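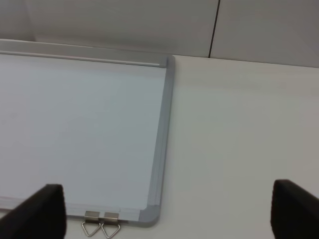
The case for the small framed whiteboard is usually made in terms of wall space. A shared workroom has little of it, the argument runs, so buy a board that fits between the door and the cupboard. I think this gets the question the wrong way round. A board of this class does most of its useful work lying on a table, and the fittings that come with it are a poor guide to where it should go. The two metal clips on the lower edge, each with its bent wire loop, tell the buyer that the thing is meant to hang. They are cheap to make and easy to fit, and they settle the matter in most people's minds before any writing has been done.

I have kept boards in three workrooms, the last of them the upstairs room at Flillivport, where we do the layout and checking for the Kavmont repair manuals. The first two rooms had wall boards. Both went the same way. Within a month the upper half was a list of telephone extensions that had been copied over so many times that it had stained the surface, and the lower half was used by whoever could be bothered to crouch. Writing on a vertical surface at waist height is awkward. Writing on one above shoulder height is worse, and small lettering suffers first. I have seen part numbers taken down wrongly from a wall board when they had been perfectly clear on the paper they came from.

Flat on a table, the same surface is used like a sheet of paper. The forearm rests. The pen is held at its normal angle, with the ink feeding downwards to the tip as it should. A dry-wipe pen used on a wall is held near level or tipped slightly upwards, and a good many pens thrown away as dead are only starved. Two people can sit at adjacent sides and both reach the middle, which is the arrangement we use for checking an exploded drawing against its parts list: one reads, the other marks up.

There are objections, and the first is glare. A wall board throws the ceiling light at the floor or at the far wall, depending on height. A flat one sends it up at the reader. With a gloss surface under a single bright tube this can make a faint green pen impossible to read from one side of the table. The remedy is to use black or dark blue and to turn the board through a quarter until the reflection leaves the working area. I don't regard this as serious.

The second is that a flat board collects things. Mugs are put on it. Papers are put on it, and then moved, and the writing underneath goes with them. This is a fair complaint and I have no fitting to offer against it, only a rule. At Flillivport the board is either in use or stood on its long edge behind the door. It is wiped before it goes there. The rule takes very little enforcing once people have lost a morning's notes to the underside of a folder.

The third concerns the frame, and on this point I think buyers should be more demanding. On a wall, the frame is trim. On a table it is an edge under the wrist, and its shape matters. A raised lip standing well above the panel will catch the heel of the hand at every line, and it will hold the dust from the eraser. A low, rounded lip does neither to the same degree. Grooves in the rail are harmless on a wall, where they are dusted along with everything else or not at all; on a table they fill with black powder and give it back to the sleeve. An old toothbrush clears them.

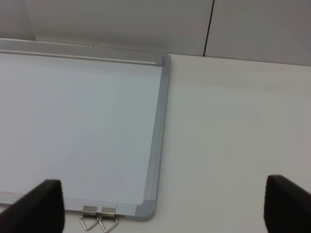

Frame, corner caps and hanging clips on a blank board laid flat.

Corner caps deserve more attention than they get in catalogues. A board that lives on a wall is knocked perhaps twice in its life, once going up and once coming down. A board that is carried to and from a table is knocked every day. A rounded plastic cap takes this well and does not mark the table or the door frame. A bare mitred corner in aluminium does neither, and it opens up in time, so that the panel can lift from its backing. If I had to choose on one feature alone, I would choose on the caps.

As to size, Pravo's trade list runs to 501 lines of office and workshop boards, and most of the pages are given over to the large end. I would ignore them. Our working board is 40 by 40 centimetres. It goes under one arm, it leaves room on the table for the drawing it refers to, and a full surface is as much as two people can sensibly check in one sitting. A larger board encourages people to keep old work on it, and old work on a dry-wipe surface becomes a stain.

That brings me back to the clips. I don't suggest that they should be left off. Stores and schools want them, and a hung board is a reasonable place for a notice that changes once a term. For table use, however, they should come away without tools. Loose wire under a board will scratch a soft tabletop, and a loop that swings out beyond the edge catches on cuffs. Frimpong, who supply our pens and erasers, will sell the clips in a separate bag if asked at the time of ordering. Ours are in the drawer with the spare pens.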